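The Witby Allowance

The model for the Dernine sorting hall had 163 parameters, and Pravesh Mthembu had set all but one of them.

The remaining one was called the allowance. In time study it's the percentage added to a measured task so that a worker can drink water, stretch, talk to a supervisor and be a person for a few minutes of each hour. The measured times came from the floor. The allowance came from a table, and the table came from Witby, who had run the industrial engineering section before him and had left behind a grey cabinet of binders with her name on every spine.

Pravesh did not like parameters that came from tables. He had been hired in March to replace the section's spreadsheets with a discrete event simulation, and the simulation asked for a distribution wherever a spreadsheet would accept a number. He had fitted distributions to parcel arrivals, scanner faults, cage changes and the walk from the dock to the induct belt. For the allowance he had a single figure in Witby's handwriting, with a tick beside it.

He ran the model 200 times overnight. In the morning the mean throughput agreed with the hall's records to within one per cent. The variance did not agree with anything. The real hall had slow hours and fast hours. The simulated hall had one kind of hour, repeated until the end of the shift.

He checked the random number streams first. They were independent. He checked the warm-up period, then the shift calendar, then the rule that sent oversize parcels to the side belt. He found a unit error in the side belt, fixed it, and ran the model again. The variance moved in the third decimal place.

On Thursday he took the tram out to Dernine and stood on the mezzanine with a clipboard. The supervisor gave him a high-visibility vest and a stool. He sampled at random intervals from a printed list, the way the binders said to do it, and at each interval he wrote down what each station was doing. Working. Working. Waiting. Working. Away. By the end of the shift he had 600 observations and a sore neck.

He keyed them in at his kitchen table. The total time away came to Witby's figure almost exactly, and he was annoyed by this for most of the evening. Then he sorted the observations by time instead of by station. The absences were clustered. When one sorter stepped back from the belt, the sorter beside her stepped back within a minute or two, and often the next one down as well. The belt ran thin, and after that all of them came back together and cleared the backlog at a rate the standard times said was not possible.

Witby's table spread the allowance evenly across the hour, and his model had done the same.

He went back to the cabinet and took down the last binder. The summary sheets were at the front, and behind them were the raw tallies, station by station, in pencil. She had sampled the same hall with half as many stations. In the margin of the fourth sheet she had drawn a bracket around a run of absences and written: They go together. Cannot tabulate. Ask Delacroix for computer time.

There was no reply from Delacroix in the binder. The next sheet was a stationery order.

It took him two days to write the new module. Each sorter's chance of stepping away now depended on whether a neighbour was already away. It needed 4 new parameters, and he documented each of them with its source, its units and the date of the observation. In the source field of the first he typed Witby, binder nine, sheet four, margin.

He started the run at ten at night from his bedroom, over the remote link, and watched the first few replications complete before he closed the lid.

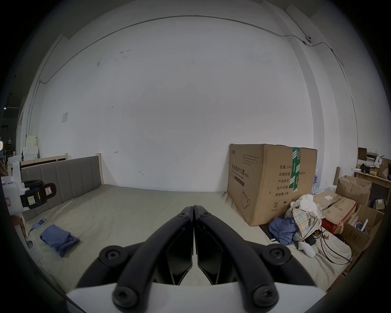 Civstead read the report over the weekend and rang him on Monday, wanting to know why the section should maintain four numbers where it had got by with one, and whether the hall manager was going to take this as grounds for staggering the breaks.

Pravesh said that the report didn't recommend staggering the breaks. He had tested it. Throughput dropped slightly in every replication, and he thought the reason was that the fast hours went away along with the slow ones.

You thought, said Civstead, or the model showed?

The model showed the drop, Pravesh said. The reason was on page eleven, under assumptions.

He could hear pages being turned. Civstead asked who Witby was.

Pravesh told him where the cabinet was, and which binder to start with.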